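Home | Table | Kitchen | Sale | Basket (0)

Lumano Rice Bowl, Large

A bowl for people who have been told, kindly, that they are using a cereal bowl. The Lumano holds up to 600 ml, so a proper helping of rice fits with room on top for whatever you fried to go with it.

The foot ring is tall enough to grip when the contents are hot. That matters if you like to lift your bowl to your mouth, as much of East Asia sensibly does. In Korea the bowl generally stays on the table and the spoon does the travelling. The Lumano has no opinion and works either way.

Glazed stoneware, 7 cm high. Dishwasher safe. Microwave safe, though the rim gets hotter than you'd like. Slate or oatmeal; we used to do a green, and it sold to one man in Tenville.

£19 each. Lids sold separately, and yes, we've had the emails.

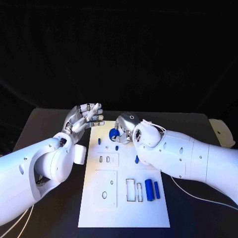
Words: Damian Gajewski, Table & Kitchen

Orders placed before noon on Wednesday go out the same day. Other days, the day after. Chips and cracks on arrival are replaced if you send us a photo. Chips and cracks after a dinner party are yours.

536 likes | 7 comments | Share

Contact Gillirdale Tableware | Delivery | Back to top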